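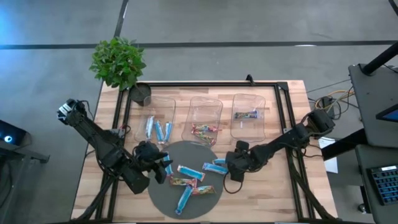 Snack bars sorted by wrapper: blue in the left tray, multicolored in the middle and right, the remainder still on the mat.

The sorting of small wrapped goods looks like a solved problem until the goods arrive mixed. A carton of one kind of bar can be counted by weight. A carton of two kinds, tipped out together, has to be separated first, and the separation is where most of the time goes.

Zubaida Magsi has worked on assortment packing since 1988, first on the night line at Siddiqui and later at Ciltia, a contract packer in Plernside that fills gift boxes, vending refills and conference bags. Her method for mixed bars has changed little. The stock goes onto a round mat in a single loose layer. Trays stand in a row behind it. Each tray takes one kind only, although one kind may occupy more than one tray.

"People want to start with the trays," Magsi said. "Start with the mat. If the bars are piled up, you pick the wrong one and then you pick it again."

The mat is dark gray for contrast. Blue wrappers with white print read clearly against it, as do patterned wrappers in red, yellow and green. On a light, striped wood surface the same patterns are harder to separate at a glance. The mat also marks the limit of the unsorted stock: anything on it is still to be done.

Clear plastic trays were adopted in September, replacing white card. A supervisor can check the contents from the side as well as from above, and a bar of the wrong color shows through the wall. Rounded corners matter more than expected. Square card trays held crumbs and torn wrapper ends in the corners and had to be brushed out between batches.

Orientation is left until last. Bars go into the tray at whatever angle they land and are squared up once the mat is clear. Magsi timed both approaches on a run of 3000 bars, and squaring each bar on placement added 44 minutes to the run.

Wrappers set the limit on handling. A flow-wrapped bar has a crimped seal at each end, and the seal opens if it is pinched and pulled. Ciltia's instruction is to lift by the body. Bars with a split seal are set aside and written off — the packer does not reseal.

The finished trays are covered with Fastent lids, a press-on type that Magsi describes as adequate. They hold in transit but flex when stacked more than 3 high, and the lower trays then have to be checked again before they go into the outer carton.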